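Brekcombe, population 179

So I finally made it out to Brekcombe! My cousin has been telling me to go for years and I kept putting it off (it's two hours each way and the last stretch is gravel). The sign at the edge of town says 179 people, and I think I waved at half of them.

The name is a bit of a muddle. The old railroad maps have it as Lastel, after the siding, and the post office went by Pomare until it closed. Then there's the creek, which everybody calls the Kakau even though the bridge sign spells it with a C.
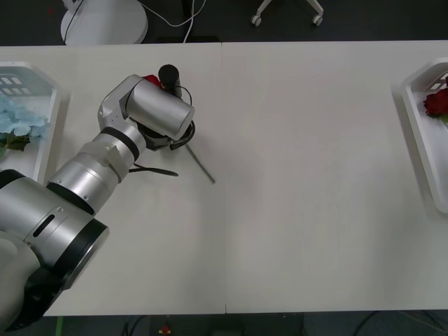 Corey Tomoana at the feed store told me there used to be two churches and two schools, one on each side of the tracks, and the families didn't mix much until the flood. Now there's a single church and the kids ride the bus to the county seat. I walked up to the old depot, ate my sandwich on the steps and got a sunburn, in spring!

They have a picnic in July with a parade that goes down Main Street, turns around at the grain elevator and comes right back. I'm going, and I'm bringing a hat this time.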